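Suduvus Picking Cells: Questions Before You Order

Frequently asked questions about budget, space and delivery

What is included in the price of a cell?

The base price covers the robot arm with its controller, one gripper, the mounting and our software for bin picking. The bin, the table and the compressed air supply are not included. Many customers already have a suitable bin and table, and we do not want to sell you a second one.

Can I use a robot arm that I already own?

Yes, in most cases. Please send us the model name, the controller version and the year of purchase. If the arm is supported, we remove its cost from the offer. The older Besum controllers need an extra interface card, and for this card you should plan 11 weeks of delivery time.

How many grippers should I put in the budget?

We recommend two of the same type. Fingers and hoses wear out when the gripper touches the walls and floor of a metal bin every day. With a second gripper on the shelf, your work does not stop while the first one is in repair.

Which bin should I buy?

Choose a bin with walls that open outward, so the wrist of the robot has room near the edges. Small items like to stay in the corners, and this is where a straight wall makes most of the problems. Paint inside the bin will be scratched with time. It does not disturb the picking in our experience, but if the look is important for visitors, ask the bin supplier about unpainted metal.

Do I need to fix the bin to the table?

It must not move during work. For a permanent cell we supply a bolted plate. For a trial, ordinary spring clamps from the hardware store are sufficient, and they are cheap. Please check them every morning.

How much should I reserve for small parts?

We advise to reserve 2,000 dollars for the first year. From this money you will pay cable sleeves, hoses, fittings, clamps, tape and protective sheets. Customers often forget this line in the first budget and must ask for approval a second time.

Who plans the cable routing?

You receive a drawing from us, but the final routing is made at your site. Leave enough slack for the full turn of the wrist. A cable that is too short is the most frequent reason for a service visit in the first months.

Is it possible to rent before buying?

Yes. The rental program Moges runs for 18 weeks, and half of the rent is deducted if you buy afterward. Transport is charged separately in both directions.

Can you test my products before I sign?

Please send 143 pieces or fewer, in the packaging your customers receive. Plastic packaging with clear parts should be included if you sell it. The test is made in our Conanard workshop and you get a written report. Orders placed before November are tested without charge.

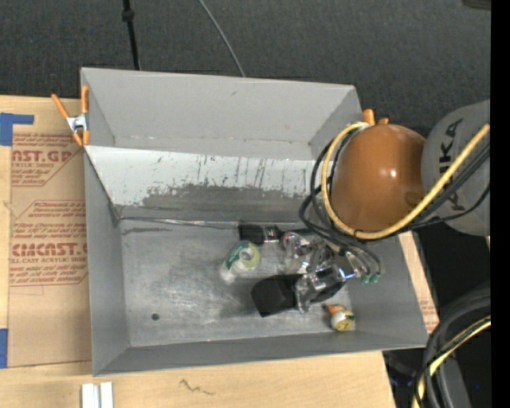 Gripper working inside a gray metal bin, with two small items on the bin floor.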